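Can a machine do a chore yet? I've been writing about this for years and the answer keeps being "some of one." Thread, long, get a coffee.

My rule for this thread is simple. A chore counts as done when a person who lives or works in the place doesn't have to go back and fix it. Folding one towel on a bare table is a task. Laundry is a chore.

A lot of what gets posted as chores is tasks. I have no problem with tasks. I do have a problem with the price being quoted for the chore.

The part I care about most right now is two arms working together. Very few jobs in a kitchen or a shop get done with one hand. You hold the jar and turn the lid. You hold the bag and fill it. You hold the rod and put the piece on it.

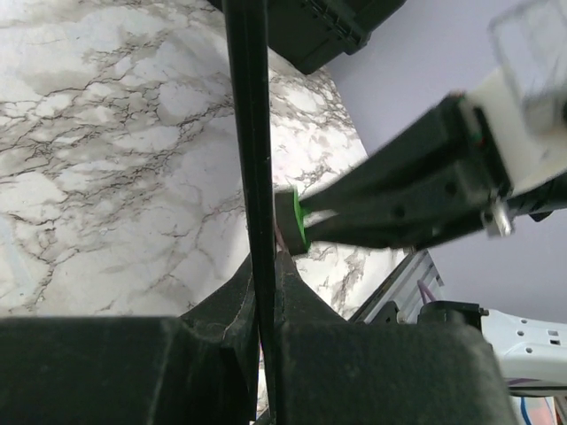
Ningsih Rahman
Writes about machines at work. Former line lead, small-parts assembly.

When I ran a line we put new people on small parts first. It looked like the easy station and it was the hardest one to do well. Your fingers cover the thing you're working on, so you learn to go by feel.

A robot arm has the same trouble and less feel to go on. If the camera rides on the wrist, a good share of the view is its own fingers. Get close enough to do the job and you lose sight of part of it.

A small black block held next to a thin black rod, between black grippers, is a fair picture of how ordinary shop work looks to a machine. Dark on dark. Parts catalogs are full of black parts. So are junk drawers.

People ask why the demos use red cubes and yellow cups. Contrast is the main reason. Take the bright colors away and see how the success rate holds up. I'd like every company to publish that number.

I asked Cornel Lazăr about this. He fixes commercial kitchen equipment and has no stake in robots. He said most of his day is reaching behind something and finding a screw he can't see. He said call him when a machine can do that.

I think that's a good test. Mine is a bit easier. Hand a part from one gripper to the other, turn it the right way around, and seat it. Do that 50 times. Then change the part and do it again without a week of setup.

Gradeo says its two-arm cell can run a sorting and seating job for 200 cycles before somebody has to step in. I watched part of a run in September. It was steady and it was slow. I believe the number for that part, on that table, in that light.

What I didn't see was a part dropped on the floor. A person drops a part, swears, picks it up, and goes on. In most cells I've visited, a dropped part means the run stops and a human walks over.

That walk is the cost. One person can cover several cells if the walks are rare. If they aren't, you've bought a machine and kept the employee, and the employee now has a more boring job than before.

Jailson Quintana runs a shop that assembles display fixtures and he did the math on this for his own floor. He passed for this year. His reason was changeovers. He switches jobs too often, and each switch would mean somebody teaching the arms again.

He also said he'd look again if teaching got down to an afternoon. I hear that from a lot of owners. They're less worried about speed than vendors think. A slow machine that runs through the night is fine with them.

OK, houses. 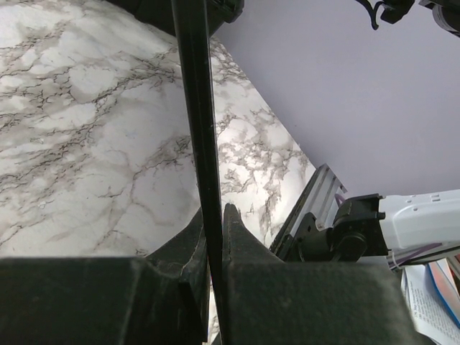
Surfaces are a bigger deal at home than people expect. Take marble, or anything printed to look like marble. Dark veins running all over a pale background. A thin black piece lying on that is hard enough for me to spot with my glasses on.

Factories solve this by picking the surface. They put down a plain gray mat and bolt the lights where they want them. You can't ask a family to change the counter so the robot can find the bread clip.

Bright spots are the other one. Light lands on a shiny counter and washes out a patch. You move your head without thinking about it. An arm has to be told, or has to have learned, that moving for a better look is worth the time.

Then there's the paper. Every work area I've ever been in has a stack of papers sitting at the edge of it. Homes have more. A machine that needs a clear counter has handed you a new chore, clearing the counter.

Flernismont had a home unit called Pan in 2 test apartments this year. Vilho Keskinen lived in one of them and let me read his notes. Unloading plastic cups: fine. Wiping a table that was already clear: fine. Putting away silverware: he did it himself after the first few days.

His complaint was the supervision. He said he never sat down while it was running. It wasn't dangerous, he just didn't trust it with his dishes. By my rule that's a chore not done, even if every cup got to the shelf.

To be fair to Pan, he also said it got the cups right on days when he was tired and would have left them in the rack. He'd take it back if it were cheaper and quieter.

Asanka Bhattacharjee wrote in to disagree with my rule. She has arthritis in both hands and says a machine that does half of a job is worth money to her, if it's the half that hurts. Jar lids. Small clips. Anything you have to pinch and twist.

I've been thinking about that one. She's right that I built the rule around people whose hands work. For her, the pinch is the chore.

It also happens to be the half the machines are worst at, so I don't have good news for her this fall.

Where I'd put things as of October 2026: shop floor, one part, fixed table, yes. Shop floor, mixed parts, not without a person close by. Home, plastic cups, yes with somebody watching. Home, anything small and dark on a busy counter, no.

Next up I'm visiting Lelorora, who say they can teach a new part in a morning. I'm bringing my own parts. If you have a small, annoying one you'd like me to take along, reply with what it is and how you hold it.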